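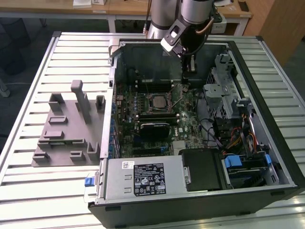
Bench notebook, Domov workshop, back room
28/06/2018

OK, long one today, so get a coffee. First full day with the arm doing parts of the teardown on real jobs instead of the scrap box, and I want to get it down before I forget which bits were the robot and which bits were me being slow.

Where we are: the Dokitz batch came in with more than 20 office towers, all for parts recovery, and I put the first one on the slats this morning. Side panel off by hand, machine laid on its side, cooler off by hand. The arm doesn't do any of that yet and I'm not going to pretend otherwise when the front office comes asking. What it does get is the small stuff inside the case once things are open: going to the processor, picking at thin metal, putting things down in the holders on the printed plate. The plate is the gray one, by the way. Please stop tidying it away, it has to sit where the program thinks it sits.

We've been calling the whole setup Monti since the dry runs and I guess the name has stuck (it's on the job sheet now, so too late).

Setup notes, mostly for whoever opens up tomorrow:

Tower goes with the power supply side toward the person standing at the bench. I had it the other way around on the first try and the arm had to reach over the drive cage for everything. It managed, but very slowly, and I stood there with my hand over the stop button like somebody teaching a teenager to park.

Tie the power and data cables back before you start. They drift. A loose cable across the board confuses the wrist camera and then you get the little sulk where it lifts up and waits for you to say yes.

Write the job number on the sheet BEFORE you press start. Arturo, this one is for both of us.

Now the processor. I spent most of the morning on this and I was dreading it. When I do it by hand I go by feel – lever, plate, fingernail under the edge, up. I've done so many of these I couldn't tell you how I do it, and that was exactly the problem, because somebody had to tell the arm. So I sat with Arturo Farina and did one on a dead board in slow motion while he wrote down what my hands did. Very strange way to spend an hour! I found out I lean the chip a little toward me before lifting. No idea when I started doing that.

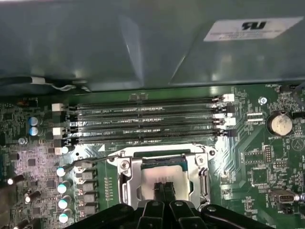

The approach height matters a lot more than I thought. A hair too high and the fingertips close on nothing, a hair too low and they rest on the metal and the force limit trips. We ended up slowing the last bit of the move way down. It costs time but I stopped flinching, so I'm calling it a good trade. Grip force is at the low setting and I'd like it left there until we've got a few more boards behind us. If you want to play with it, play with it on the scrap box boards, there are plenty.

Also the light. Shiny lid on the processor, shiny caps next to it, ceiling fixture right above – the camera gets a glare patch that moves when the wrist tilts. I tried holding a sheet of cardboard up and that helped a bit, but I'm not standing there all day as a lampshade. Need some kind of a proper screen. Put it on the list.

Lunch. Talked with the others about what this means for the bench, and I'll write some of it here because it came up again in the afternoon and I don't think it should only live in the lunch room.

The worry is pretty simple: if the arm pulls parts, what are we for? My own count from today says I was busy the whole time, just busy with different stuff. I opened the case, I checked the labels, I decided what was worth saving, I cleared the cables, I said yes or no when it stopped. My wrists feel great, I'll say that. After a normal day of brackets and clips I can't open a jar at home. On the other hand I was bored in a way I'm not when I'm working with my own hands, a kind of waiting boredom, and I caught myself looking out the door at one point when I should've been watching the gripper. That's a real thing and we should talk about it. Two of us swapping over would be better than one person babysitting the whole shift.

And I don't like the plan to put the new people straight on Monti. They should strip machines by hand first, plenty of them, so they know what stuck feels like. You can't judge whether the arm is pulling too hard if you've never bent a tab yourself. Arturo agrees with me on this, for once.

Afternoon, sheet metal. We moved on to thin brackets, which I'd assumed would be easy after the processor. Nope! They flex, they're shiny, and they like to turn in the jaws. I had three tries written off before we changed anything:

first one, closed on the wrong edge, stopped by me
second, good grip but the program thought it had missed and opened again
third, approach angle way off, Arturo hit stop before I did

After that we tilted the wrist more and gave the jaws a longer bite on the metal. Much happier with how it goes in now.

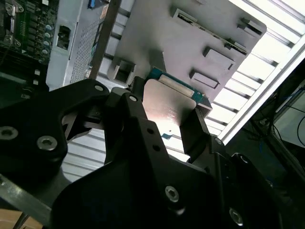

Bracket clamped between the fingers, edge of a green board right behind it.

Watch the clearance with boards close by, because the jaws are chunky compared to what they're holding and the camera only shows you one side of it. I keep wanting to duck my head in to look. Don't do that with the arm live, obviously. Pause it first, then look. I'm writing it down since I did nearly do it today.

Gridska rang about the finger pads. They've got a softer set they can send in July and I said yes please, the thin stuff would be a lot less slippery. They also asked for our grip logs and I said I'd check with the office first, so somebody remind me.

Times: I'm not putting a cycle time in here. The office wants one and I get why, but today's would be nonsense with all the stopping and starting. Give it two weeks of normal work and then we can time it properly, with the hand work at the start included. If they only time the arm part it'll look amazing and the schedule will get built around it and we'll be the ones running to keep up. I'd rather have that argument now.

To do:
– light screen over the bench
– tape marks on the slats for where the tower goes
– longer cable ties, the short ones are useless
– agree who swaps with who, and how often
– ask the office about the logs for Gridska
– new page in here for stops, with a reason next to each one

Arturo has the early start tomorrow. The saved bracket program is the one with "tilt" in the name, the older one is still in the folder and I didn't want to delete it without asking. Stop button tested before I left, key is in the drawer.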